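Open day at Hukovik: an afternoon with the Flonance people

Posted Jun 28, 2020

I'd been pestering Hukovik for a visit ever since they put their planner's changelog online (yes, I read changelogs for fun, we've covered this). So when they opened the doors of the Wostmont office for an afternoon, I got on the early train and was there before the coffee was.

First stop was the software side, which is where I would happily have stayed all day. Flonance is their whole stack for getting from a recorded demonstration to an arm that does the job: pose tracking, trajectory cleanup, policy training, and a motion planner sitting underneath to veto anything stupid. The bit I came for was the cleanup. They had one session up on the big screen, 1,413 demonstrations, and walked us through how the filter whittled it down. Some get tossed for tracking dropouts, some for time gaps between the camera and the inertial data, and a whole bunch because the recorded wrist path simply can't be reached by the arm they want to run it on. What was left was 688. Less than half! I winced, but the engineer at the keyboard seemed pretty cheerful about it, and said the first version of the filter kept almost everything and the arm moved like it had hiccups.

We got to poke at the viewer ourselves. You scrub along the trajectory and the little gripper model moves through space, with the path turning orange wherever confidence drops. I found a stretch where the orientation flipped for a few samples and flipped right back, and felt extremely clever until they told me it's in the demo set on purpose.

Then a long chat about latency. If the controller thinks a camera image is fresh and it's really old news, the arm chases where the object used to be. Their answer is to timestamp everything at the source and let the controller skip the opening part of each predicted action sequence — the part that's already out of date by the time it arrives. Simple idea, and they showed a plot with the compensation on and off that made my jaw drop a little. The control loop on the bench runs at 1,000 hertz, while the policy above it only puts out a new plan 4 times a second. Everything in between is interpolation, and I could have asked questions about that interpolation until they threw me out.

The tour carried on into the long room next door, with the brick wall and the wooden floor, where the talk moved to calibration and mapping.
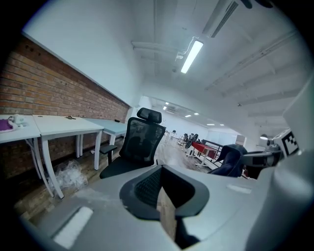
The long room over the top of the hand-held gripper, with a square marker on the white panel at right.

Mapping was my other favorite. The tracker builds a map of the room first, and every demonstration afterward gets located inside it. Square markers give it something of known size, so the scale comes out right. I asked what happens when somebody shoves the furniture around, and got a very long answer! Short version: small changes are fine, big ones mean a new map, and the tool now warns you before you waste a morning. That warning went in last August and is apparently the most popular thing they've ever shipped.

My one grumble is the config files. Seidel, their planner, still wants its joint limits in a different format from the rest of Flonance, so you type the same numbers twice. They know. There's a converter coming, and I've asked to try it as soon as it builds on something other than their own machines.

Train home was late, so I spent the wait at the station reading the Seidel docs on my phone. The section on collision margins is worth your time if you go looking.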